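Lab Day at Ornley: Fourteen Visitors and a Bag of Fruit

The Ornley manipulation lab opens its doors twice a year, and on Jan 13, 2022 it let in 14 of us, gave us paper badges and asked us not to lean on anything. Coffee was promised. Coffee was in another building.

Severyn Vasylenko ran the first stop, which concerned plastic bags. His group trains a policy it calls Zurnton from 1000 recorded demonstrations, all steered by hand by patient students. The older version chose one grasp from an overhead view and committed to it, like a man ordering for the table. Zurnton looks through the wrist camera and revises its aim as the fingers come in.

Clear plastic is the hard part. The fruit shows up nicely and the bag barely shows up at all, so the old policy went for the fruit every time. The new one is meant to prefer the blue zipper strip or the loose flap beyond it - places where two fingers can pinch something without making juice. 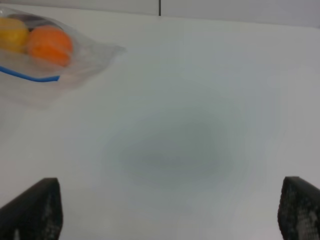

Results, with caveats

Hnat Harasym had the numbers on a whiteboard. Of 22 trials with bags the policy had never met, it failed 4. The overhead version failed 14 of the same 22, and he read that one out with some relish, having not worked on it.

I asked what the failures looked like. Mostly a pinch on air, he said, just above the plastic. Shiny wrinkles still fool it, and they plan to record more of those before September.

The second stop was a talk on cable routing. I missed half of it looking for the coffee.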